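4.2 Walking the Talldale route

I did the first walk myself one evening in July, with Jong-dae Sun keeping time, and we were both a bit slow on the hill (my fault, I stopped to read every plaque!). The route runs from Clerkis Square down to the old market, and we'd posted 3,000 leaflets for it. In the end 349 people came along over the summer, mostly locals, and I chatted with as many as I could at the halfway bench.
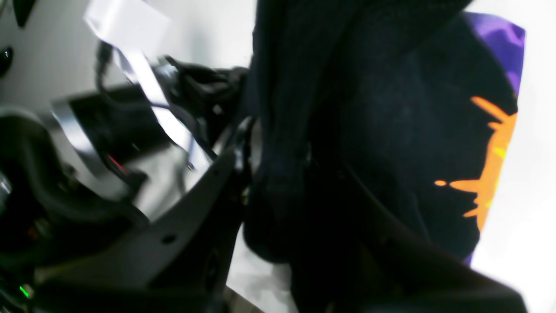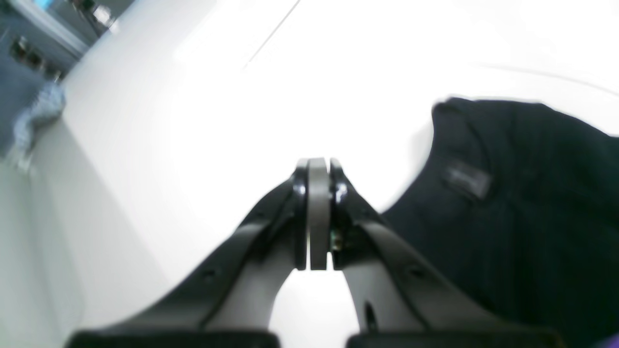
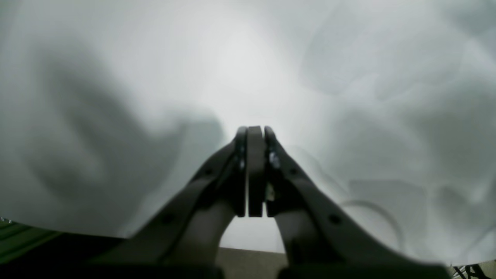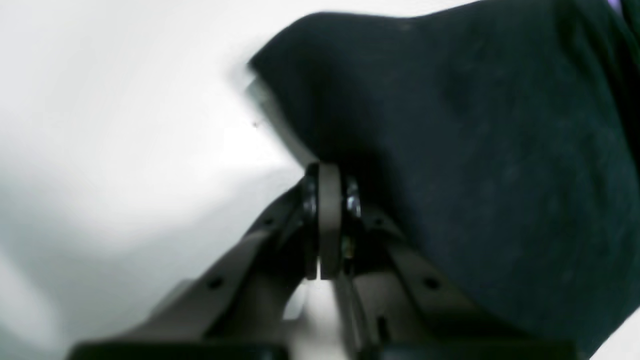 Figure 2. Close views with a gripper; fabric in the first and last.

What struck me was how much people wanted to talk about the market's closure. I'd planned my stops around the Georgian fronts, and they kept steering me back to the fish stalls. Jong-dae had the same thing on his walks, so we swapped two stops and let the groups linger. I come back to those conversations in the next section, along with the notes from the Vidura Lane residents.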